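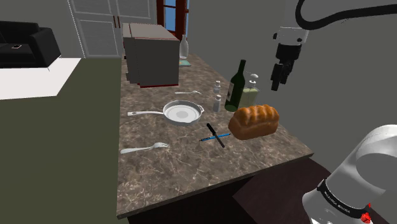
The Price of a Loaf in Jilley

For most of the past year, the town of Jilley has been arguing over a one-cent sales tax on groceries. The tax was approved as a stopgap after the Serrano packing plant closed and took a large share of the town's property tax base with it. It was supposed to end in April. The town council now wants to keep it.

Gülizar Saraç runs a small grocery on Mirkar Street and has kept every supplier invoice since the tax began. Her customers spend less per visit than they used to, and more of them drive to Zamard, 14 miles away, where food is not taxed at all.

"They fill up the car with gas over there, too," she said. "Then they get lunch. So the town loses the grocery money and the gas money and the lunch."

The council's numbers tell a different story. According to the budget summary handed out at its last meeting, the tax costs the average household $139 a year. It pays for road patching, two positions in the clerk's office and part of the contract for trash pickup. Without it, the town would have to cut those items or raise property taxes, and council member Maxence Carré says neither would pass.

"People are angry about the tax, and I understand that," Carré said. "I buy groceries too. But I have asked at every meeting what we should stop paying for, and I don't get an answer."

Emiliano Ocampo has one. A retired bookkeeper, he went through the town's spending line by line over the winter and found 52 payments to outside consultants in two years. Some were for work the state requires, such as the water study. Others were harder to place. One paid for a logo that has not been used.

Ocampo presented his list in a public comment period that allows three minutes per speaker. He got through the first page. The council later posted the whole document on the town website, along with a reply from the finance office disputing several of the entries.

The dispute has drawn in people who had never been to a council meeting. Nadège Gaillard, who lives with her mother on a fixed income, started a petition to put the extension on the ballot. She needs 42 more signatures before the clerk will begin checking names.

"If they want to keep it, they should ask us," she said. "They told us it was temporary."

The council is expected to take up the extension at 7 p.m. in the school gym, which has more seats than the town hall. Carré said he plans to vote yes. Two other members have not said how they will vote.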